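[bench-tops] Re: Work board on perforated table, bolt spacing 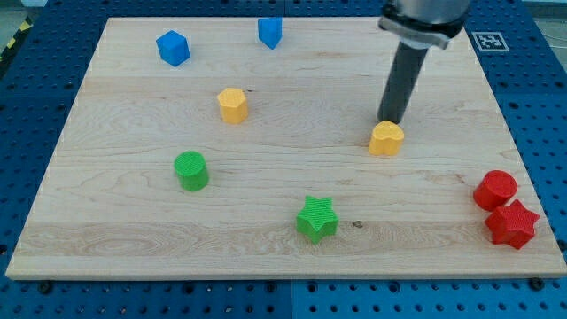
Page last changed: 11th April

Reijo Hyvönen wrote:
> Your board is held at the near edge only, as far as I can tell. What
> happens at the far side? And is the figure in the wood a problem when
> the small blocks are put down on it? I would have used a plain panel.

Reijo,

The two bolts at the near edge go straight into the existing hole pattern of the blue table. I drilled the board to match the table and left the table alone. Clearance holes are oversize along the width only, which lets the wood move across the seasons. Last September the previous board was bolted tight and cupped.

Length is 1060 mm, depth 798 mm. The grain runs along the length. Trallusberg sold it as a second on account of the wavy figure and the darker streaks. For our use neither matters. The surface is flat to the straightedge, and the blocks, in blue, yellow, green and red, stand out well enough against pale wood. Plain stock from Biltonum was quoted at a higher price with a longer wait.

Finish is one thin coat of matte hardwax, rubbed back. Gloss gave reflections on the earlier board and I would not repeat it. The front edge is left square. If you copy this, seal the end grain twice.

Still open: whether a 60 mm border is enough when the loose blocks get pushed toward the edge. The heart shapes stop sooner than the cubes. I have no figures for that yet.

Theophilus Issahaku

Bench-tops list archive | Contact the list owner | Copyright remains with the posters | Back to top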